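Do Drivers Stop at the New All-Way Stop? Observations at Pater Street and Rees Avenue, Tumness

Transportation and Community, term project report

Introduction

In September the Town of Tumness changed the intersection of Pater Street and Rees Avenue from a two-way stop to an all-way stop. Before the change, drivers on Pater Street had the right of way and only drivers coming off Rees Avenue faced a stop sign. Residents had asked for the change for several years. The main complaints were that it was hard to turn left out of Rees Avenue in the morning and that children walking to school had to wait for a gap on Pater Street, where there was no crossing.

The project looked at one question: once the signs were up, how many drivers came to a full stop? A secondary question was whether drivers on Pater Street, who were used to going straight through, stopped less often than drivers on Rees Avenue.

The town's notice about the change said it would check how the intersection was working after the winter. We did not work with the town on this report and our numbers are our own.

Background

An all-way stop works on turns. The driver who arrives first goes first. If two drivers arrive together, the one on the left gives way to the one on the right. Pedestrians go ahead of all of them. It is a cheap way to control an intersection compared with traffic lights, as it needs only signs, posts and painted stop lines.

The readings for this course gave two arguments against using too many of them. The first is that drivers who see a stop sign at a quiet intersection day after day begin to treat it as a yield sign. The second is that all-way stops add braking and idling on a street that used to flow. The argument in favour is that where traffic on the two streets is fairly even and there are a lot of people on foot, speeds through the middle of the intersection are low and most collisions that do happen are minor.

Pater Street carries more cars than Rees Avenue for most of the day. In the morning, when parents are driving to the school, the two are closer. A delivery depot run by Farkirov is at the north end of Rees Avenue, and its vans use the intersection to reach the highway. We thought the vans might be a large part of the traffic, but most of them leave before the school rush begins.

Method

We did 6 observation sessions in October. Each one began at 8 a.m. and ended when the school bell rang. Two observers stood on the southeast corner, on the sidewalk in front of the church hall, where both stop lines on the near side can be seen clearly. The far side of Rees Avenue is harder to see when a bus is waiting, and vehicles that were hidden at the stop line were left out of the count.

Each vehicle was put in one of three groups:

Full stop: the wheels stopped turning before the vehicle entered the intersection.
Rolling stop: the vehicle slowed to a walking pace but did not come to rest.
No stop: the vehicle went through without slowing to a walking pace.

Both observers wrote down their own result. When the two sheets did not agree, the vehicle was recorded in the better group, so a disagreement between full stop and rolling stop was counted as a full stop. This means our count of rolling stops is probably a little low. We also marked which street the vehicle came from and whether there was a pedestrian waiting on any corner.

We did not record licence plates or take video of drivers. The observers did not wear vests, on the advice of our instructor, as drivers may behave differently if they think they are being checked. Cyclists were not counted.
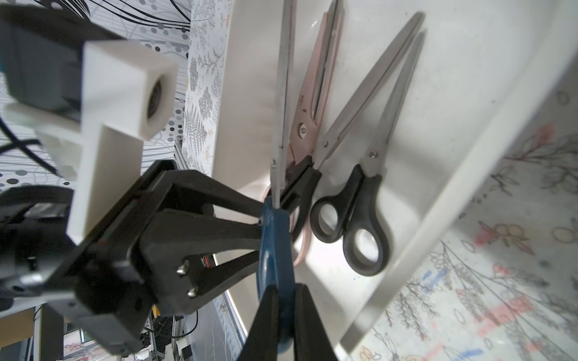
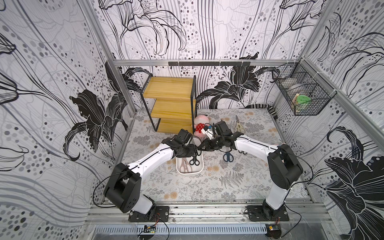
What if a driver stops behind another car and then follows it through the intersection?

Each driver has to make their own stop at the stop line. Stopping farther back in the queue does not count, and in our tally a vehicle that followed the one in front through without stopping at the line was recorded as a rolling stop or no stop.

Results

Over all the sessions we recorded 198 vehicles. Of these, 24 made a rolling stop and 3 did not stop. All the others made a full stop.

The vehicles that did not stop were all travelling on Pater Street. One of them braked hard in the middle of the intersection, which suggests to us that the driver had forgotten about the sign or had not seen it. The other two kept a steady speed. No other vehicle was in the intersection in any of these cases.

Rolling stops came from both streets. They were more common on Pater Street, but Pater Street also had more vehicles, and with a sample this small we do not think the difference means much. Most rolling stops were right turns. Drivers turning right tended to look left while still moving, and if the way was clear they carried on around the corner.

When a pedestrian was waiting, drivers did better. Only a few rolling stops happened with someone standing at the curb, and in those cases the pedestrian was on the corner farthest from the driver. We saw several drivers wave children across even when it was their own turn to go. Waving is friendly, but it caused some confusion on the mornings when there was a car waiting on each side, with two drivers starting forward at once and then both stopping again.

The stop lines on Pater Street were already worn by the last session. Quite a few drivers made a full stop well past the line, with the front of the car over the place where people walk. Our method had no group for this. We counted these as full stops if the wheels stopped before the intersection itself.

Discussion

Drivers at this intersection mostly obeyed the new signs. Before starting, we expected more vehicles to go straight through on Pater Street out of habit. It may be that the "New" tabs on top of the sign posts were doing their job, or that drivers had already had enough weeks to get used to it. We have no count from the first days after the change, so we cannot say which.

The right turns are worth more attention. A rolling right turn is the movement most likely to meet a person stepping off the curb on the driver's right side, where the driver is not looking. The northwest corner also has a tall cedar hedge that hides a small child until they are at the curb. Trimming it would be a simple improvement and could be done under the town's existing property standards bylaw.

Repainting the stop lines, with a marked crosswalk behind each one, would give drivers a clearer place to stop. Paint is usually done in spring here, so this would probably have to wait.

Limitations

All our sessions were in the morning on school days, in dry weather. Traffic in the evening could be quite different, and so could behaviour when the road is icy and drivers are unwilling to come to a complete stop on the slope of Rees Avenue. Judging a full stop by eye is also difficult in low light. One session began under heavy cloud and had more disagreements between observers than any other.

Having only one corner to watch from was a problem. If we did the project again we would place a second pair of observers on the opposite corner and add a group for vehicles that stop past the line. We would also ask the town for its traffic counts ahead of time. We sent a request in October but the counts for Rees Avenue had not been released when we finished writing.

Work still to do

We plan to repeat the morning sessions in January using the same sheets and the same corner, and to leave a copy of both sets of tallies with the school office.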